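Robot Manipulation Lab, Unit 2: Picking Up Soft Things
Notes by Bahman Babaei

Read this before you believe your own success rate.

Last term's teams turned in 156 trials on the flower task and most of the reports claimed it was solved. I went through the logs with Kourosh Zamani and we don't agree. Many of those trials started with the stem in the same spot, at the same angle. A policy that has memorized one reach will look brilliant under those conditions.

The Trusska paper on your reading list has the same problem on a bigger scale. It reports 1000 picks and says very little about how the objects were placed between them. Ask what was varied. If the authors don't say, assume the answer is "not much."

Lighting is the other thing to worry about. A red bud on a plain gray surface is about as easy as color segmentation gets, and the soft shadow beside the leaves is where simple thresholds start to go wrong.

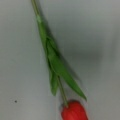 Choosing the grasp point is your job, and "the middle of the bounding box" will lose you marks. On a tulip lying diagonally, that point can easily land on a leaf. Defend your choice in writing.

For the June check-in, bring:
- raw logs, including failures
- your rule for placing the flower
- 2 cases your method can't handle

Teams with no failures to show will be asked to run it again in front of me.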